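The Grindolora (poem cycle)

The Grindolora is a cycle of 23 short poems by Kiri Dunstan, first printed at Wamden in 1966. I've been looking after this entry for a while now, so forgive me if it rambles a bit – I love these poems and I can't pretend I don't.

Background

Dunstan wrote most of the cycle while staying at Kerslake, a farming town inland from the coast. She had already put out a thin book of sonnets that sold badly (my copy came from a library sale and had never been checked out). With the new poems she dropped rhyme almost completely and kept the meter, mostly a loose four-beat line that slows down whenever water comes into it. And water comes into it a lot! Grindolora is her own name for the river that runs through the whole thing. People have tried to match it to a real one near Kerslake, and I've never been convinced.

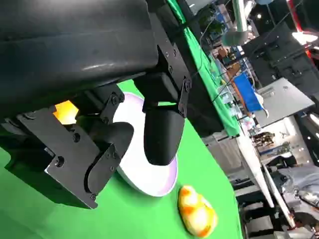
Black gripper fingers and bracket plates under an arm segment.

Form and contents

The poems aren't titled, only numbered, and the order matters. The early ones follow the river down from the hills, with plenty of weather and sheep and one very funny piece on a ferryman who hates boats. Poem 15 is where everything turns. It's the longest in the book, it's spoken by a drowned church bell, and it's the one that gets into anthologies, usually with the last stanza chopped off. Please read it with the last stanza.

After that the lines get shorter and the speaker gets harder to pin down. By the end there are poems of just two or three lines, and the river has gone into the marsh at Illham and doesn't come out again. Some readers take that as grief for Dunstan's father. She never said so in print, and the dedication page is blank in every edition I've handled.

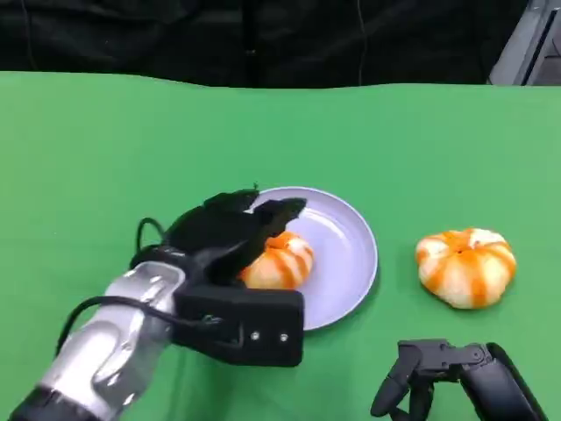
Fletcher Wihongi wrote in to disagree with me about the ending, and said the marsh poems are the happiest in the book, that the river stops there because it has found somewhere it likes, and that anyone who hears a funeral in them is reading too fast. I've gone back to them with that in mind and I can half hear it, especially in the one with the herons.

Printings

The first printing is a plain stapled pamphlet, and the stitched second printing followed in July of the next year with two commas moved in poem 9 (yes, I checked). A manuscript notebook survives in the Wamden reading room under shelf number 3068. It has drafts for most of the cycle and a shopping list on the inside cover, and the handwriting is a real struggle after the first few pages – bring good glasses.
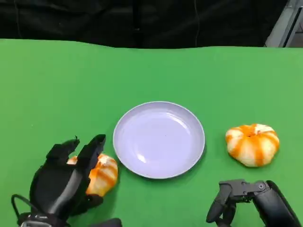
Round plate on a green tabletop.

Reception

Early reviews were few and kind of puzzled. One called the bell poem "a long noise," and Dunstan liked that so much she used it as the heading for a later reading. The cycle is still out of print on its own but can be found whole in her collected poems, where the numbering starts over after poem 15 for no reason I can work out.

See also: river poems; unrhymed verse; Kerslake in literature

Last edited 10 Nov 2025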